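Gallery: The Rental Tool Bench at Rodesstead

Anyone who has visited us at Rodesstead lately has probably been walked straight past the front counter and into the back, whether they asked to be or not, and for that I blame myself, as I am very proud of what has been going on there. For those of you at Besex and the Hodovov depot who haven't made the trip yet, this page is the next best thing. It covers the new arm on the rental returns line and, more to the point, what it has meant for the people who have been handling those returns for years.

A quick bit of background for newer colleagues. Every drill, sander and saw that goes out on rental comes back to our bench, gets looked over, wiped down and put away for the next customer. In November of last year that came to 1415 tools, and each one was lifted by hand out of a returns bin and set in a tray, often by the same two people, with the same two pairs of wrists. Anežka Matoušek has been on that bench for 19 years and she will tell you (with her elbow brace sitting in the drawer as evidence) that the checking was never the hard part. It was the lifting and turning, all day long!

So the arm is being taught to do the lifting and turning, and the people keep the checking. We settled that split before we spent any money, and it was Anežka who wrote it up on the whiteboard, where it still is.

The pictures

Practicing on screen first

Before the arm goes near a real tool, each kind of tool gets its turn in the simulator. Svyatoslav Kostiuk sets these up, and the bench crew sit with him and tell him where they would take hold of the thing themselves, a conversation that can go on for quite a while when the subject is cordless drills.

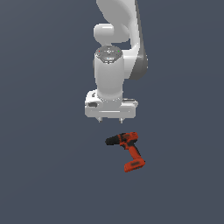
The cordless drill, with the gripper open above it. Reinaldo Sales likes to take a drill by the handle, Anežka swears by the motor housing, and both ways have been tried on the computer more times than I could tell you.

What changed on the bench

Reinaldo used to split his day between the bins and the repair table. These days he is at the repair table nearly all the time, which is where he wanted to be when he first applied to us, and he has started keeping a notebook of the faults he finds so that the rental counter can warn customers about them. Anežka has taken over the final check, sitting down, with a decent lamp and a chair she picked out herself from the Hashemi catalog after trying what felt like every one in the building.

It hasn't all been smooth, and I'd rather you heard that from me. The first few weeks were slow, the trays had to be moved twice, and a couple of people missed the chatter that used to go on over the bins. Raíssa Godoy raised that last one at our morning meeting, and so the coffee break is now taken together, arm paused, everyone at the long table. It's a small thing but I wouldn't give it up.

Coming to see it

You are all very welcome, and please do bring your questions for the crew, who are much better at answering them than I am. Let Raíssa know a little ahead so she can find you a pair of safety glasses and a spot by the bench. Mornings are best, and there is usually cake.

Page last updated 16 Nov 2024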